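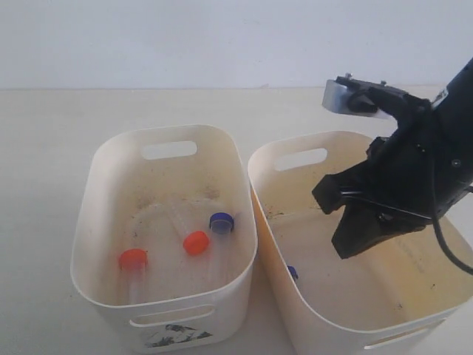
**Aiman Raju**, contributing writer, toys and collectibles

29/03/2020

The man who sculpted half the Bimari line wants it known that he never liked the owl. "It was supposed to be a hawk," says Nindley, the only name he signs anything with. "Then the neck came back from tooling and, well. Owl."

He spent nine years at Plarkico, most of them on Kamel and the Desert Six, a series that sold well enough to get a second wave and badly enough to lose its third. Collectors now pay $158 for a carded Kamel. Nindley was given two and let his nephew bury one.

I ask about the missing third wave. He sighs like someone who has been asked before, mostly by me.

"There were 30 sketches and four sculpts. People online say 40 sketches. I'd love to meet whoever drew the other ten."

One of the four was a lamplighter from 1818, which fit neither the desert nor the six. Marketing wanted a light-up feature and worked backward from the battery. "I gave him a hat," Nindley says. "That was my contribution to history."

Would he go back, if somebody revived the line? He thinks it over for longer than I expected - long enough to finish his sandwich.

"I'd fix the hawk," he says. "Then I'd want to be paid by May."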